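Hi all,

Quick one about parking permits in Kellevbridge. I went down to the counter on Prineck Street this morning and came home without a sticker — again! My whole folder was with me too, everything but the one form they wanted.

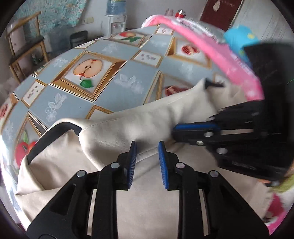
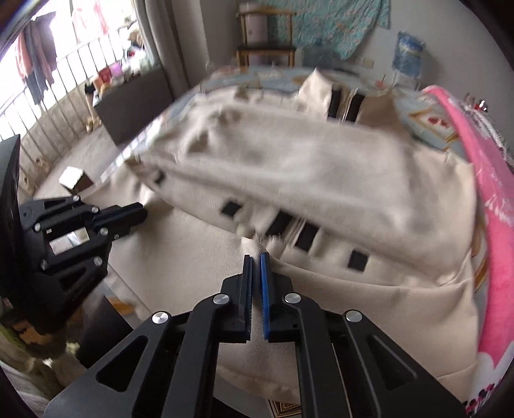

Cream-colored fabric in both, the tote bag in the first one.

Somebody wrote last week:

> Has anyone renewed a resident permit since the office
> reopened? The website says 4 days but I've been
> waiting 18. I'm on the Wuyts Lane side, if that matters.

I asked about this. They're on ticket 241 of the mailed-in pile and only 2 windows are open, so go in person if you can. Bring the new proof of address form (the old one is no good after July). Wuyts Lane counts as zone 2 now, same as the Rolero lot.

Does anyone know if they take cards yet?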